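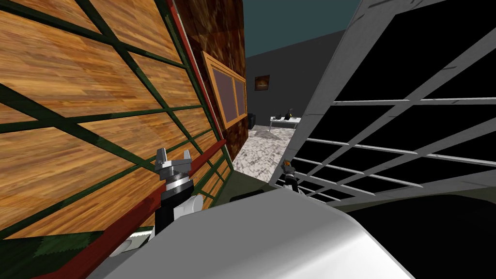
Last October I went to my first connected vehicle meetup, in the town of Grallside, and I promised myself to write about it. It took me a long time, I am sorry. The topic was how cars speak with traffic lights and with parking places. I am a slow learner, so I drew the road network in my notebook as a lattice of straight bars, like the green ones over the wood, and every crossing was one sensor. This helped me very much.

Eoin Fahy from Claltine gave the first talk. His team put 327 sensors along one road, and 200 of them had to be replaced after the winter.

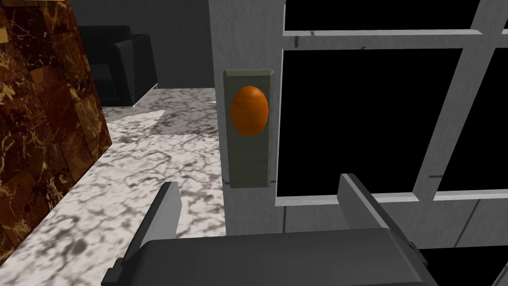 He did not hide this number, and I respected him for it. The colour slides were hard to read from the back, but his voice was clear.
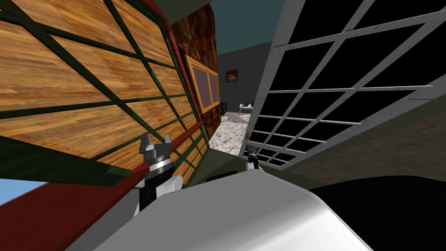
Alper Türkmen

I should say also that I work with software for buses, so my view is a little bit different. A bus has always the same route, and it can wait some seconds for a message. A private car cannot.
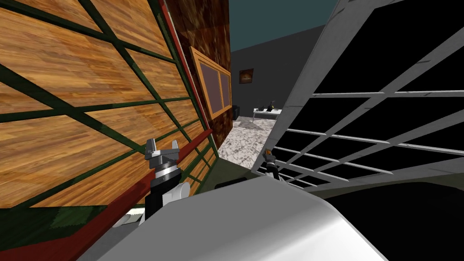
What I will try at home

I bought a small Nerer radio board, and I want to send 400 messages from my car to my garage and see how many arrive.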